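Room Attendants, Part Time
Liltton Guest Rooms, Lokville

We are hiring room attendants for our Ireton Street building. The building has 139 guest rooms on 6 floors. Most are small single bedrooms, and each attendant is assigned a set of rooms on one floor.

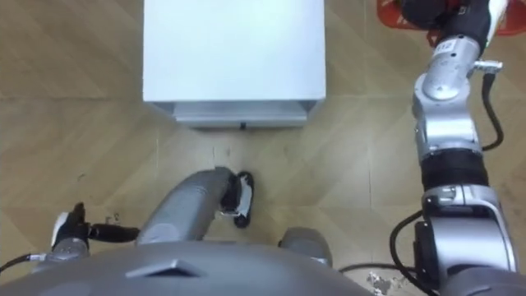
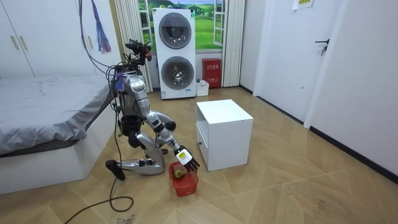
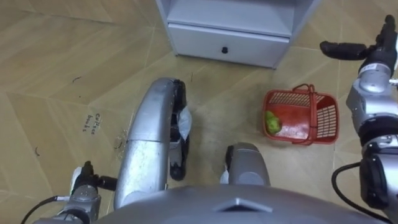 Shifts start at 11 in the morning, after checkout, and end when your rooms are done. Most people finish by late afternoon. You will change beds, dust, clean floors, empty trash and restock towels. Check every drawer for items left behind and turn them in at the front desk with the room number.

Pay is $135 per shift. Meals are not included, but there is a staff kitchen on the ground floor with a refrigerator and microwave. Training is paid at the same rate.

You should be able to kneel, bend and lift a full linen bag. Hotel experience is helpful but not required. You must be 18 or older and able to work at least one weekend shift. Spanish or Greek is a plus.

We would like new staff to start in November. To apply, stop by the front desk in the afternoon and ask for a form, or mail a short letter listing past jobs and the shifts you can work. Please do not call the guest line about this job.

Contact | © Liltton Guest Rooms | Back to top

Recent openings
Laundry Worker, Nights, Lokville
Front Desk Clerk, Gavalas House
Breakfast Cook, Gavalas House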